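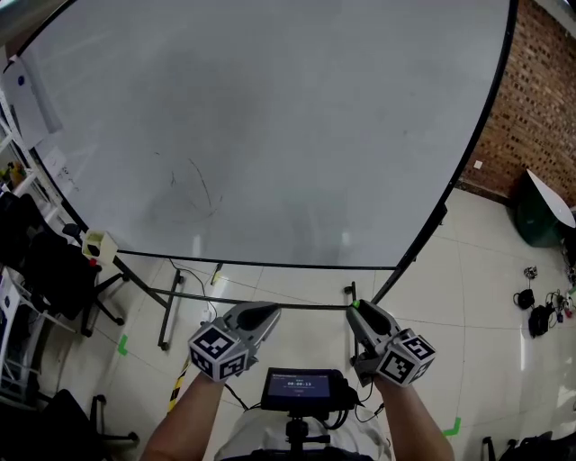

Chapter 6
Chores

Wiping a whiteboard takes a person a few seconds and very little thought. You pick up an eraser, press, sweep, look, and sweep again where a gray streak is left. Most people could do it while talking to someone across the room. That ease is a poor guide to how hard the job is for a machine, and a good part of this chapter is about why so many smart people keep being fooled by it.

Every few years a company announces that household robots are nearly ready. The announcement comes with a short film. A machine folds a towel, loads a cup into a dishwasher, or clears a board of marker scribbles, and the viewer fills in the rest. If it can do one towel, surely it can do the basket. If it can clean that board, surely it can clean the one in my classroom. Neither of these follows. A film shows that a task was done once, under conditions somebody chose, and it leaves out how many tries came before it.

Take the case we will return to throughout the chapter. Funeck, a small firm selling cleaning equipment to schools, spent a February testing a board-wiping arm called the Emness. The sales sheet promised "human-level performance." Over the month the arm made 1,798 attempts, and the firm's own report called the trial a success. Mehrangiz Esfahani, the engineer hired to review that report, asked what counted as an attempt and what counted as clean. The answers were not in it. An attempt began only after a worker had rolled the board into place and put the eraser in the arm's grip. Clean meant that the marker line was gone, and smudges were allowed. When the arm stalled, a worker reset it, and the stalled run was left out of the total.

Esfahani did not accuse anyone of lying. Her complaint was that the report had measured the easy middle of a chore and put the name of the whole chore on it. In a real classroom the board is on wheels and gets bumped. Chairs end up in front of it. There is a cable on the floor, a bag where there was no bag yesterday, and something in the corner of the board that a teacher wants saved. A person deals with all this before the wiping starts – and would be surprised to hear it described as work.

Force is the other trouble. Press too lightly and the ink stays. Press too hard and a board on a stand tips or rolls away. People adjust by feel, many times in one stroke, and cameras alone give a machine little of that feel. One popular answer is to have people do chores with handheld grippers while their movements are recorded, and then train a machine on the recordings. The approach has real strengths, and Section 5 treats it fairly. But the person holding the gripper still brings a human shoulder, a human sense of balance, and a human idea of when to stop. How much of that makes it into the recording is an open question, and vendors tend to answer it with more confidence than their data allow.

Shop floors are kinder to machines, though less so than you may have read. Driltico, a maker of pump fittings, automated its parts washing with good results and then tried to automate wiping down the benches. The washing line is still running. The bench project was dropped, and the wiping went back to the people on the late shift. The difference between those two jobs is the subject of Section 2.

None of this shows that chore robots are impossible. The Lâm trials, covered at the end of the chapter, are better than anything the authors expected when we wrote the last edition – and we have changed our minds on a few points because of them. We ask only that you read each claim the way Esfahani read that report.

Before you go on

Choose a chore you did this week that took under five minutes. Write down every step, starting from the moment you noticed it needed doing. Mark the steps you would have left out if you had been asked to film it. Keep the list, as you will need it for the exercises in Section 8.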